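Site visit: Tveit palletising and stretch-wrap line, Itdale
Posted 20/03/2022

Bellent runs a single packing hall at its Itdale plant, and visitors were taken through it in two groups. Ours started at the outfeed. The Tveit palletiser is a layer-forming unit with a fixed column and a servo-driven sweep bar. Cartons arrive on a 7 m accumulation conveyor and are turned by a pneumatic stop before the layer is squared.
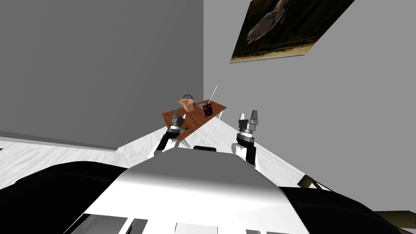
Wrapping and labelling

The wrapper is a rotary arm model with powered pre-stretch. Film tension is set per recipe – 9 recipes are stored, and operators change over from the panel without tools. Labels go on two adjacent sides after wrapping.

Output for the shift before our visit was 3,311 cartons against a rated 4,000. Plant staff put the gap down to film changes and one jam at the infeed.
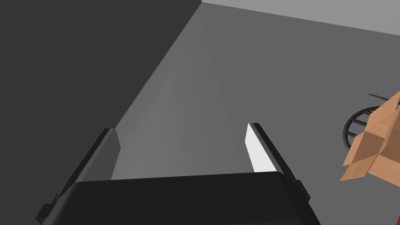 The jam was cleared through the side guard, which is interlocked and needs a manual reset at the main cabinet. That is a fair walk from the infeed, and a second reset station has been quoted.

Pallets leave by forklift for the Trillilside warehouse. A conveyor link to the dock is planned for October, subject to floor levelling. Hearing protection is required past the yellow line, and closed footwear throughout.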